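Swai can pick things up now!

October 25, 2021

Big progress since my last post, so grab a coffee. For anyone new: Swai is the two-handed tidying robot I've been putting together at home, with the heavy cutting done at the Rendska workshop across town. The arms are still in pieces on my bench (more on that in a second), but the hands work, and I've been walking through the house with them like a kid with new toys.

The idea is that I do the chores myself, holding the same grippers the robot will wear, and the software learns from how I move. Each one has a cube on it with printed markers so the tracking knows where it is and which way it's turned. I was up to 390 recordings last night. My goal is 3,000 before the end of November, which sounds crazy, but once you get into a rhythm they go fast!

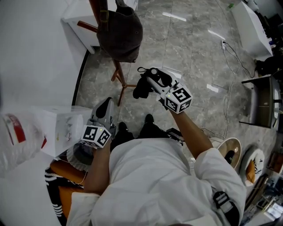 Holding both grippers. The right one has hold of something dark and floppy.

Soft stuff is by far the most fun. A box is a box, but cloth folds up differently every single time, and you find out quickly that coming in flat is a bad plan. I've started tipping my wrist down and letting the jaws close a little past the edge of the fabric, and I drop far fewer things that way. The pads helped too. I went through 7 versions (the first ones were so slick they couldn't hold a dish towel) and ended up with a softer print from the Brondik spool I'd been saving for phone cases.

Still on the list: the left trigger sticks when I squeeze it slowly, and my forearms are sore after over two hours of this, so the handles need to lose some weight. I think I can hollow out the back half without it getting bendy.

As for the arms, the shoulder bearings from Skikier finally showed up and they fit on the first try. I may have cheered. Next post should have the first arm bolted together, plus the print files for the pads for those of you who asked.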